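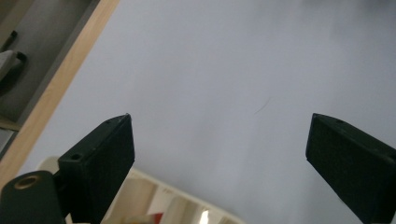
Laneso Board and Caddy Set
Item no. 731
From Flevlow, Stistton

The Laneso set is a large white board and a cream plastic storage caddy, sold together for tables that get used for more than one job. Lay the board on the table, put the caddy on the board, and you have a clear place to sort, mend or pack. When the table is needed for something else, pick up the caddy first and then the board.

The board

The board is rectangular, smooth and plain white. It has no printed grid and no pattern, so small dark things such as screws, pins and threads are easy to find on it. It is not fixed to the table in any way. Under cool room lighting the white can look slightly gray or lavender.

Choose a table a little larger than the board so that it lies flat with nothing hanging over. Some customers like to leave a strip of table showing on every side as somewhere to get their fingers under it.

The caddy

The caddy is one piece of cream-colored plastic, divided into stepped compartments. The steps mean that short items don't disappear behind tall ones. Put the things you reach for most in the lower compartments and the long ones – pens, brushes, rulers – in the higher ones. It works on either side of the board. The compartments do not lift out.

We don't make a lid for it. People ask, and Jovita Chávez in our workshop has tried two versions, but neither stayed on well enough to sell.

Shown on a light wooden table, with the caddy on the left side of the board and the right side free of the caddy.

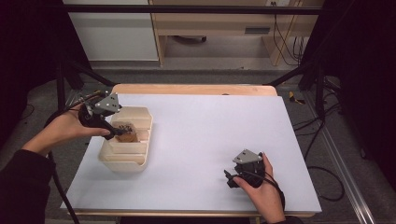
Cleaning

Wipe the board with a damp cloth and a drop of dish soap, then dry it. Don't use scouring powder or steel wool. Hair and lint show up on the white, so a quick pass with a dry cloth before you start is worth doing.

Wash the caddy by hand in warm water. Turn it upside down on a towel to drain. It should not go in the dishwasher.

Please note

Do not cut directly on the board and do not put hot pans on it. Store it flat or standing on its long edge, out of direct sun.

Ordering

The set comes in one color combination, white board and cream caddy. The caddy is also sold alone. Boards are sold alone only in orders of 5 or more. Schools and workshops ordering 100 sets or more should write to Prakash Rao for a quote before placing the order.

Sets ship flat in one carton, with the caddy packed in its own sleeve on top. Check both pieces when they arrive and keep the carton until you have done so.

Replacement caddies: ask for Raíssa Batista at the Stistton counter, and have your item number ready.

Page updated 12/27/18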